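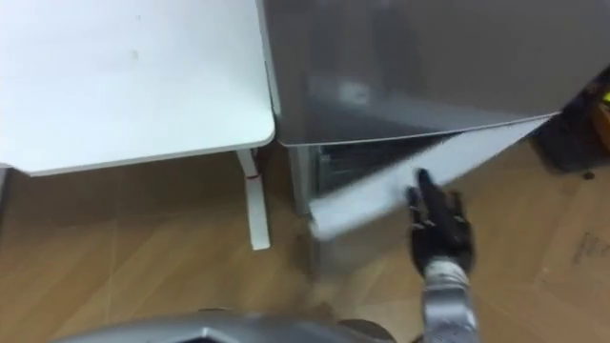 一、任务与场地

本项目在共用工坊内完成,目标是让一台双臂机器人用右手完成灰色金属柜下层抽屉的开合。柜子与一张白色桌子并排放置,桌角与柜体左侧之间几乎没有间隙,右手只能从正前方接近抽屉。抽屉靠近木地板,头部相机需大角度俯视才能看到面板,图中为手指伸向已拉出的抽屉时的视角。

项目代号 Gondal。组内分工:感知与标定由本人负责,轨迹与控制由 Hiyori Kawaguchi 负责,手部接线由两人共同完成。工坊每周日对外开放,当天不做实机运行。

二、硬件组成

1. 上身与双臂。机身为工坊现有平台,本项目只使用右臂,左臂在启动后移至体侧并锁定,不参与规划。

2. 右手。黑色多指手,指节可独立弯曲。控制板型号 Orkow,通过串口与主机通信,指令周期由主机统一调度。手指闭合量以归一化数值表示,0 为全开,1 为全闭。

3. 腕部力传感。采用 Weltura 六维力传感模块,安装在腕部法兰与手掌之间。每次上电后需在无接触姿态下清零,否则重力补偿的残差会进入接触判断。

4. 主机。控制程序与视觉程序运行在同一台主机上,分属两个进程,以共享内存交换位姿数据。

三、软件结构

程序分为四个模块:抽屉面板检测、目标位姿估计、接近轨迹生成、接触后控制。状态机使用组内编写的 Zerkov 框架,状态切换条件全部写在配置文件中,修改阈值不需要重新编译。

面板检测最初采用边缘直线拟合。柜顶面板有光泽,反光在图像中形成额外的直线,拟合结果经常落到柜顶前沿。后改为先分割再拟合:用小型分割网络得到抽屉面板区域,在区域上沿提取直线,再结合深度求三维位置。训练数据共 1,371 帧,均在本工坊采集,标注由两人交叉检查。

位姿估计只求三个量:面板上沿中点的前后距离、左右位置以及面板绕竖直轴的偏角。高度取固定值,由柜体实测得到。这样处理减少了待估参数,代价是柜子垫高或更换后必须重新测量。

四、控制流程

(1)头部俯视,获取面板位姿。连续若干帧结果的离散度低于阈值时进入下一状态。

(2)右臂移动到预备点。预备点位于抽屉正前方,掌心朝向面板,手指向上并略微张开,拇指偏向左侧。

(3)沿面板法线方向低速接近。腕部法向力超过 4 N 时判定为接触,立即停止。

(4)开抽屉时,四指越过面板上沿后弯曲,形成钩状,再沿导轨方向后拉;关抽屉时手指保持伸展,以指腹推压面板。

(5)拉动或推动过程中采用导纳控制,导轨方向为位置控制,其余方向允许柔顺偏移。横向力超过 6 N 时减速,持续超限则退回预备点重新估计位姿。

(6)动作结束后手指全开,手臂沿原路径退出。

单次流程设有超时保护,上限为 900 个控制周期。超时后控制器保持当前位置,不自动退回,由操作人员确认后手动释放。

五、调试中出现的问题

5.1 前臂遮挡

头部俯视时,前臂从画面下方伸入,接近阶段手掌会挡住面板上沿的一部分。若此时仍在更新位姿,估计值会向未遮挡的一侧偏移。现行做法是在进入状态(3)之后冻结视觉结果,之后只依靠力反馈。该做法要求柜子在接近过程中不移动。

5.2 与桌面的干涉

规划器的碰撞模型中,桌面最初用直角长方体表示。实际桌角为圆角,直角模型占用了一部分可用空间,使部分预备点被判为不可达。将桌角改为圆柱与长方体组合后,上述预备点恢复可用。桌腿单独建模为细长圆柱。

5.3 导轨方向误差

抽屉拉出方向与柜体坐标轴存在小角度偏差,早期版本按柜体坐标轴后拉,横向力随行程增大,多次触发限力。后在拉动的前一小段行程内记录手部实际轨迹,用最小二乘拟合出导轨方向,再以此方向继续拉动。拟合段速度需低于正常速度,否则柔顺偏移会混入结果。

5.4 手指钩住后的脱出

开抽屉结束时,若直接后退,指尖会带动面板继续外移。退出动作因此拆成两步:先将手指伸直并向上抬起,再水平后退。抬起高度写入配置文件,与面板上沿厚度有关。

5.5 传感器零点漂移

连续运行后法向力零点发生缓慢变化,曾造成未接触即停止。目前在每次到达预备点后重新清零,增加的时间对整体流程影响很小。

六、安全措施

实机运行时一人操作主机,另一人持急停按钮站在机器人侧后方,不得进入右臂活动范围。首次运行新轨迹时速度限制为正常值的一半。手部接线沿前臂外侧固定,每次运行前检查腕部弯折处的护套。

七、尚未完成的部分

目前只处理下层抽屉,上方区域的开门动作未列入本阶段。抽屉内有物品时的惯性变化未做测试,导纳参数按空抽屉整定。位姿估计中的固定高度拟改为在线估计,所需的地面平面拟合程序已写好,尚未接入状态机。左臂扶住柜体的方案做过仿真,轨迹可行,但双臂同时运动时主机负载偏高,控制周期出现抖动,需要先把视觉进程迁移到另一台主机。

配置文件、碰撞模型和标注说明存放在工坊服务器的 Gondal 目录下,接手的同学应先核对柜体高度一项,再运行标定脚本。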